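The brown cloth stays on the table

When I moved to my present apartment I promised myself that I will not own things which need ironing. I kept this promise until January, when I bought a piece of tan-brown fabric in the Admasu shop, on the last day of their sale. I wanted to make curtains. The fabric was too short for curtains, I had measured the window wrong, and so it became a tablecloth.

My friend Soledad Ojeda said the color is sad. My mother-in-law would say the same, I think, but she is polite. For me it is the color of tea with a little milk, and I like to see it in the morning.

A smooth cloth shows everything. If you pull one corner, a wrinkle appears far away in the middle, and if you go after this wrinkle, it moves to the other side. In the beginning I spent too much time on it. Now I pass my hands over it one time, from the center to the outside, and then I stop.
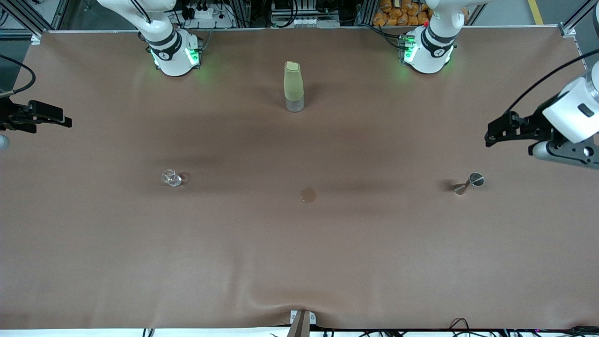
The front edge was a different problem. Everybody who sits down catches the cloth with the knees and takes it with them. I tried sewing small weights in the hem, as Saron Degefa does with her curtains, but they knocked against the table leg and I could not bear the sound. A clamp is better. It makes a fold in the fabric where it holds - I was annoyed by this fold for one week and then I forgot it.

For washing I use cold water and I hang the cloth over the door while it is still heavy. Frans Kramer told me to starch it. I did it once, and the cloth stood on the table like cardboard, so I washed it again the same evening.

There is still a narrow piece left from the sewing, in the drawer with the buttons. Maybe it will be napkins. First I have to borrow the sewing machine again from Meron, and she is away until the end of the month.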